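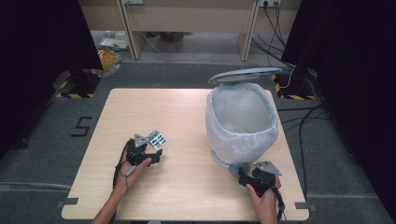
pollwatcher_kt
2018-07-11
Anybody here been through the old Tsakiris radio tapes at the county library? I'm trying to work out when he flipped on the dam bill, and the newspaper clippings put it a full year later than his own speech notes do. I've got 300 pages of notes copied so far and my eyes are shot. A lot of his talks that spring were on drug costs, and he could go ten minutes on the price of one blister pack of capsules, like the teal-green and white ones up top, before he got anywhere near the dam.

oldcaucus
I wouldn't trust the notes. Senators carry stuff to the podium and then say something else. Go by what's on the tape.

pollwatcher_kt
Sure, but the tapes skip most of August! That's the month I need.

fern_and_ledger
Fulladeo Press put out a transcript book years ago, and I'm pretty sure it has a couple of the August shows. They only printed 1,000 copies so good luck (mine was 600 miles away and I drove for it, no regrets).

oldcaucus
That book is cleaned up, though. They took out the ums and half the jokes, and I think they softened the bit where he goes after his own leadership.

fern_and_ledger
Have you compared them? I did two episodes against the audio and the wording was fine – a few dropped words, nothing that changes a vote.

oldcaucus
Two episodes isn't much. But ok, I haven't checked August.

pollwatcher_kt
Could you look up the one right after the Hirance hearing? If he says "my friends upstate" he's still against the bill.

fern_and_ledger
Will do, book's at my sister's place. Give me till the weekend.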